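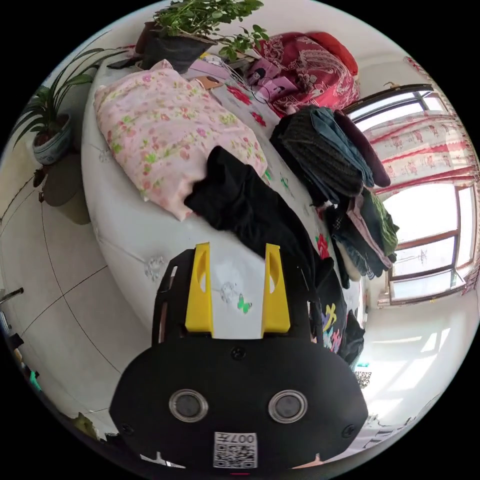

White embroidered sheet, with grey flowers and a little green butterfly

About Samevholm

We fix door entry systems. Buzzers, handsets, the panel by the front door with all the name cards in it, the wire that runs up through the building and hasn't been looked at since it went in. If you live in a flat and your visitors have to ring you from the pavement because the bell doesn't reach you any more, you're exactly the sort of person we started this business for!

Samevholm was set up by Thibault Millet and Régis Riviere, who met while working for a large alarm company and spent most of their lunch breaks talking about intercoms (yes, really). Thibault had grown up above a shop with a two-wire audio system that his uncle kept going with spare parts from a biscuit tin, and he still has a soft spot for anything with a proper metal grille. Régis came to it from telephone exchanges and is the one to ask about crosstalk, hum, and why flat 5 can hear flat 8.

They noticed that a lot of perfectly good systems were being torn out over one dead power supply or a corroded joint behind the door panel. It seemed such a waste, and it left people without a working front door for weeks while the new kit was on order. So they rented a bench in the old print works on Caron Street in Graltavlow, bought a second-hand van and started answering the phone.

What we do now

There are eight of us these days, and we've taken over the unit next door as well, so the bench has become five benches and a very long wall of drawers. We look after blocks of flats, converted houses, small offices, surgeries and a couple of schools. Most of our work is repair, and we love it. We also put in new systems where the old one has reached the end of the road, or where there was never one in the first place.

If we can mend what you've got, we'll tell you, and we'll tell you how long we think it will last. Sometimes that's many years. Sometimes it's a case of keeping things ticking over until the residents have had their meeting and agreed on something better, and we're happy to help with that too – we've sat through plenty of those meetings and we bring our own handsets for people to try.

Handsets matter a great deal, by the way. Some people want a loud ringer, some want a light that flashes, some want big buttons they can find with their thumb. We keep as many kinds as we can in the workshop, and you're welcome to come in and press everything.

Allow

Allow is our yearly care plan for shared buildings. You get two visits a year, when we test every handset, clean the contacts on the door panel, check the lock release and the backup battery, and replace the faded name cards (a small job, but it makes such a difference to the post). Between visits, if the front door won't open or won't lock, we aim to be with you the same day.

We leave a printed sheet after each visit showing what was tested and what we'd keep an eye on. It goes to the managing agent and a copy stays inside the riser cupboard, so whoever opens that cupboard next, from our firm or any other, can see where things stand.

The workshop

Régis runs the repair side and takes in boards and handsets by post from all over. Pack them well, please, and put a note in with your name, the make if you can read it, and what it's doing wrong. "Buzzes but no voice" is a wonderfully useful sentence. Most postal repairs are back out of the door within three working days, though older amplifier boards can take a bit longer when we have to hunt for a part.

In May we open the workshop to anyone who'd like to learn how their own entry system works. You'll wire up a small one from scratch, get it talking, then try to find the fault we've put in it. Thibault hides the faults and enjoys it far too much. No experience needed, tea provided, and children are welcome with a grown-up.

Finding us

We're at the print works, Caron Street, Graltavlow. Come in through the yard and ring the green-painted panel on the left. It's the first one Thibault and Régis ever repaired together, so give it a second to warm up and speak clearly!

Page last updated 14/02/2024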